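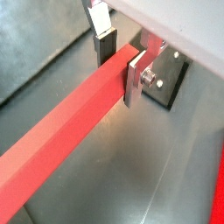
Aaliyah Sawatzky wrote to ask why I keep going on about tripods when everyone she knows shoots handheld now. Fair enough! I've posted three times about legs and heads this year and not once about the thing that finally fixed my wobbly pans, so let's do that.

It was the plate. The little slab that screws into the bottom of the camera. Mine was a no-name one that came with a used fluid head, and it had a cork pad that had gone shiny with age. Every time I panned left with the long lens on, the camera body would twist a hair before the head moved. I blamed the head for two years. I took the head apart once (don't do that, there's grease in there and it gets on everything).

Then in December I was filming my niece's choir concert at the Dustwood hall, up in the balcony, and I put my thumb on the side of the camera while panning and felt it turn. The head was fine. The camera was rotating on its own screw. 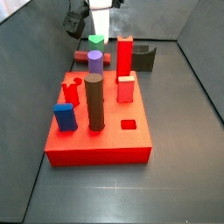
Can't you just tighten the screw more? You can, and it helps for an afternoon, but one screw in the middle of a smooth pad will always let go if the lens is heavy enough, and you can hurt the threads in the camera if you really crank on it.

What I wanted was a plate with a lip at the back, or a second pin, or both. My camera has the small locating hole next to the main thread and I had never used it for anything. I looked at a Tinbridge plate first, which was nice and also 134 dollars, and I said no thank you and closed the tab. I ended up with the Robichaud one for 64. It has a spring pin that drops into the locating hole and two slots so you can slide the screw forward or back. The finish is a bit rough on the underside and I took a file to one corner because it snagged my bag.

Balance was the next headache. With my 400 mm lens on, the whole rig wanted to nose-dive, and the new plate is

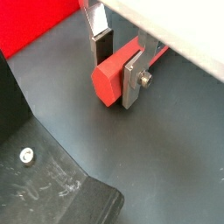

longer than the old one, so I could finally slide everything back far enough to get it sitting level with the tilt lock off. I can't tell you how happy this made me – I stood in the kitchen letting go of the pan handle over and over like a kid with a new toy. It stays put now. I turned the counterbalance down two clicks and the tilts got smoother too, which I wasn't expecting at all.

One gripe. The release lever on my head is on the left, and the longer plate covers part of it, so I have to come at it from underneath with one finger. In gloves it's a pain.

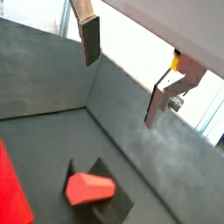 Colton Dufour commented on my last post that a longer plate just moves the problem, and that people with heavy lenses should be supporting the lens itself from its own foot. He's right about the foot. My lens has one and I use it for birds. For video I keep swapping between that lens and a short one, and I don't want to shift the plate every time, so it lives on the body and I put up with a little droop.

Next thing I want to try is a strip of thin rubber under the body in place of the pad that came with the plate. I have an old bike tube in the garage that should do it. If you've tried this and it left marks on your camera, please tell me before I get the scissors out!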